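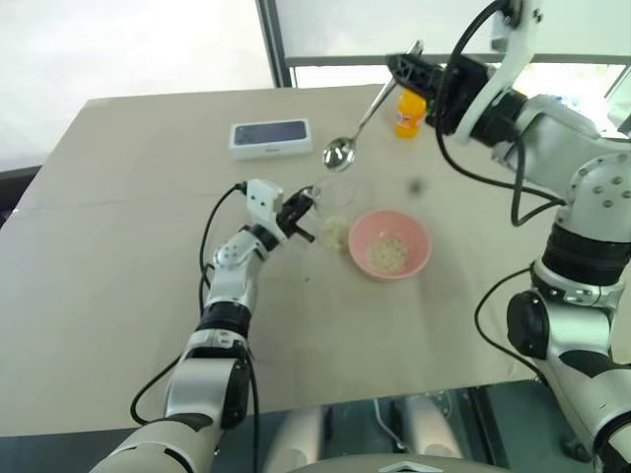
Ristdale Automation Group, Gripper Trials

Progress report to Samira Khalaf, 5 December 2021

We are still on the scooping task, and I would not call it solved. The left arm steadies a clear cup while the right one works a metal spoon between the cup and the pink bowl. Trinidad Salazar logged 257 runs with the Rillus fingers and 100 with the Pulden ones. The Pulden sales sheet promises a firmer hold on thin handles. Our logs don't show it. The spoon turned in the grip with both, and the score moved more when we changed the table height than when we changed fingers.

Danilo Tan thinks new pads will fix this. I doubt it, and I'd like to see the same test on the old controller before we pay for pads. Cable drag on the wrist has not been ruled out either.

Spending is almost 600 dollars over plan, all of it spare fingers. Please hold the second Pulden order until January. Amado Enriquez has the raw logs.

Sakda Yensuk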